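Nalora: the economic miracle and its critics

4 min read
27 shares

The "Nalora miracle" is the name given to a period of fast growth claimed by the coastal republic of Nalora after its state trading boards were closed. The term was first used by the government's own press office and was then picked up by foreign magazines, few of which kept a reporter in the country. Whether there was a miracle, and for whom, remains in dispute.

Background

Before the reforms, most trade passed through the port of Trarnville. The boards set the price of cloth, salt fish and palm oil, and a license was needed to move goods between districts. Official histories describe the system as close to collapse. The evidence for this is thin. Port ledgers from the last years of the boards show steady traffic, and the shortages so often mentioned in later speeches seem to have been worst in the capital, where the speeches were written.

The reforms

Licenses were dropped in July, and foreign buyers were allowed to lease land in the Endale valley for 20 years at a time. Supporters point to the garment district that grew up along the valley road. The ministry reported 1,342 new firms there within a single year. The economist Geeta Kaushik, who went through the register, found that many shared an address, and that a good share of the rest were old workshops that had signed up again under a new name to get the tax holiday. The ministry has never published a corrected figure.

Growth figures

The usual claim is that national income doubled. It rests on a change in how income was measured, made in the same year as the reforms, which brought home weaving and market stalls into the total for the first time. The work had always been done. Kaushik's own estimate is much lower, although her method has been faulted for leaning too heavily on port data and missing goods that left by road. 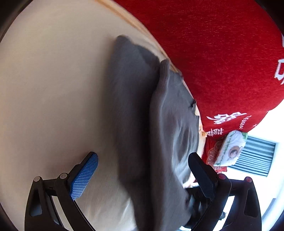
Vol. 20, p. 27

Wages are harder still to judge. Employers in Endale quote monthly pay, while the old boards paid by the piece, and the two are often set side by side as if they were the same thing. The historian Hala Chraibi collected accounts from former board workers who recalled earning more before the change. Memory is a poor guide to prices, and Chraibi admits as much in her preface, but the official series has gaps in exactly the years that matter.

Outside the valley

The northern province of Flallirel is seldom mentioned in the literature. It had no leased land and no paved road to the port, and its schools lost the small grant once paid out of board profits. A report to parliament dated 9 August 2001 promised that growth would "reach the north in due course." No course was laid out, and the province does not appear in the following year's report.

3 comments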